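Getting Stains Out of a Tablecloth (and Keeping the Tablecloth)

Every household owns one good tablecloth and is afraid of it. Ours came from my mother-in-law, was ironed in July, and spent the next several months in a drawer being protected from food. I have since changed my mind about this. A tablecloth is a large napkin with ambitions, and it ought to be out where it can get hurt.

What follows is what I do when it does.

Before anything else, blot

Rubbing is what everybody does, and it works the stain down into the weave and roughs up the threads while it's at it. Lay something absorbent on top, press straight down, lift, move to a clean bit, press again. Start at the outside of the spill and work in. If you can get a folded towel under the cloth without moving the gravy boat, do that too.

Plain white tissues or paper towels only. Party napkins with holly on them will give up their dye the moment they get damp, and then you have a cranberry stain with a green border.

Red wine

Salt will soak up some of it, but it's no cure, and you'll be finding grit in the butter. Blot, then pour on club soda or plain cold water and blot again. When the guests have gone, stretch the stained part over a bowl, hold it with a rubber band, and run cold water through from the back. A spoonful of dish soap worked in with your fingers, half an hour's wait, and into the wash.

White wine on top of red wine is a waste of white wine.

Gravy, butter, salad dressing

Grease wants soap, and it wants it before water. Scrape off what you can with the back of a knife. Cover the spot with cornstarch and leave it alone for as long as dinner lasts. Brush it off, put a few drops of dish soap straight on the dry cloth, rub it in gently, then wash as warm as the label allows.

Check it in daylight before it goes anywhere near the dryer. A grease spot is invisible on wet fabric, and the dryer will cook it in for good. I know a great deal about this. There's a spot on ours shaped like Ohio.

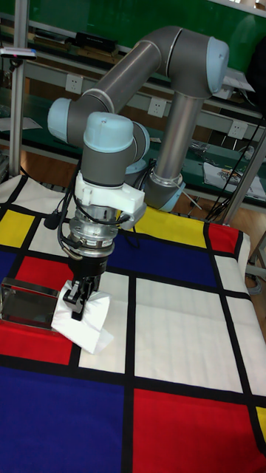 Candle wax

Let it harden. If you're impatient, an ice cube in a sandwich bag will hurry it along. Crack off the lump, then put plain paper above and below the cloth and go over it with a warm iron, no steam, shifting the paper as it takes up the wax. Brown paper bags are fine as long as the printed side faces away. Colored candles usually leave a ghost behind, which gets a dab of rubbing alcohol after you've tried some on the hem.

My neighbor Jamshid Ghorbani skips the iron and uses a hair dryer, holding it in one hand and blotting with the other. It works as well as mine does and he looks more relaxed doing it.

Coffee and tea

Cold water right away, then equal parts white vinegar and water, dabbed on and left for ten minutes. If there was milk in it, follow up with dish soap or an enzyme detergent. Old tea stains on white cotton will often give in to an overnight soak with oxygen bleach. Old tea stains on anything else are now part of the pattern.

Bold prints and color blocks

A cloth with strong blocks of color next to white needs a bleed test before its first wash. Wet a corner of the darkest color, press a white tissue against it for a minute, and look at the tissue. Color on it means cold water, a wash by itself, and no soaking at all. Do every dark color separately. I once tested the blue, felt very thorough, and was undone by the red.

Printed cloths also hide small stains wonderfully, so go over the thing with your hand as well as your eyes. Dried syrup feels like nothing else on earth.

The products question

I have tried two of the bottled removers. Starko smells of oranges and did well on grease, badly on wine. Pulisness comes as a foam, did nicely on coffee, and has a cap designed by someone with three hands. Ylva Moen down the street swears by a bar of plain laundry soap that she keeps in a sardine tin, and her linens look better than mine, so make of that what you will.

Drying and putting away

Hang it over two lines if you have them, so the weight is spread and you don't get a ridge down the middle. Take it in slightly damp and iron it then, wrong side up for anything dark or embroidered. Iron out from the center and let the finished part slide onto a clean sheet on the floor.

For storage, roll it around a cardboard tube if you have the space. If you have to fold, refold along different lines now and then, as cotton and linen wear through at the creases. Starch goes on just before use and never before storage; it yellows, and silverfish regard it as catering.

And wash it before it goes in the drawer, even if it looks clean. White wine and lemonade dry clear and turn brown in the dark, and you'll meet them again at Thanksgiving with the turkey already out of the oven and your only other cloth in the hamper.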